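Bench diary, gripper trials
2021-04-05
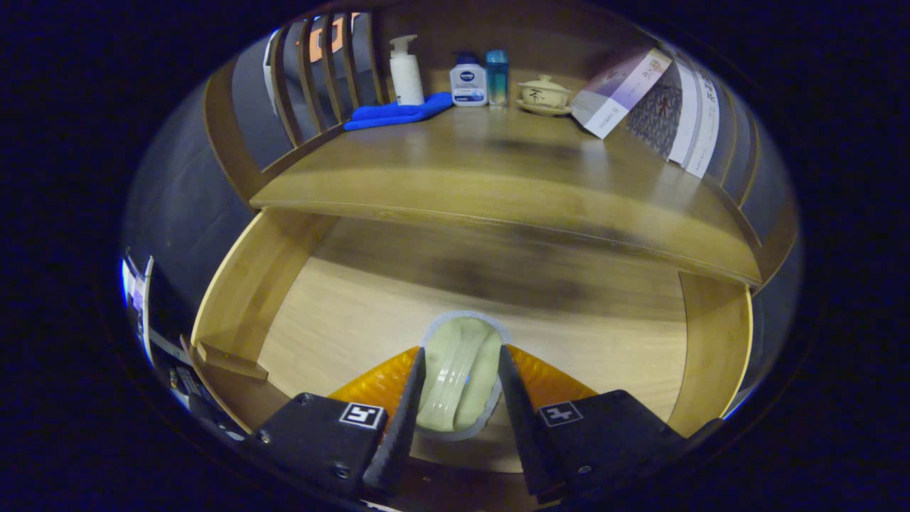 Vol. 5, p. 8

Second session with the Calletti fingers, the ones with the amber pads behind the black plates. I have been told since November that these would settle the argument over small smooth objects. I am not settled.

The green piece was my choice. Rigoberto Condori wanted to stay with the little wooden block, and I said that any pair of fingers in the world can pick up a wooden block, and if we are going to spend 2410 on a set then I want to see it hold something rounded and slippery-looking that it might plausibly drop. So the pale green thing it was, pinched upright over the floor of the lower compartment. I will grant that the plates meet it nicely along their inner edges. I will also grant that the pads are pretty. The Clorik brochure granted as much about its own fingers, and those went back in the box.

What bothers me is the claim about "even pressure". Pressure measured by what? There is no sensor in the pads. Echeverri's note says the flex of the orange part can be read off the camera picture, and perhaps it can, on a plain bench in good light. The shelf is amber too, near enough. Pale wood, warm light on the front edges, orange pads glowing away on top of it. I would like to see whoever wrote that note draw a clean line between pad and plank. Rigoberto thinks a threshold would do it. He thought that about the last one.

The markers I have less quarrel with. One on each housing, facing each other over the gap, and you get your opening width from the distance between them without any wiring. Sensible. But the width tells you where the housings are and leaves you guessing how far the fingers have bent past that, so we are back to the pads again.

The lens is another matter. It takes in the whole shelf, top board and all, down to the NIVEA bottle and the tea cup on its saucer, and pays for it by bending every straight plank into a bow. Pillerden say their correction handles this. Their sample chart was flat and had nothing standing in front of it. I have asked for the correction file and for the numbers near the rim of the picture, where I expect them to be poor.

Rigoberto wants 300 grasps before we write anything down as a result. I said fine, provided the failures go in the same column as the rest, and provided he doesn't pick all the objects.

To do: try the block after all, so he stops asking. Try the green piece lying flat on the wood, which I suspect is far harder than holding it upright. Find the old Clorik figures. Ask Calletti what the pads cost on their own, and how long they last before they crack.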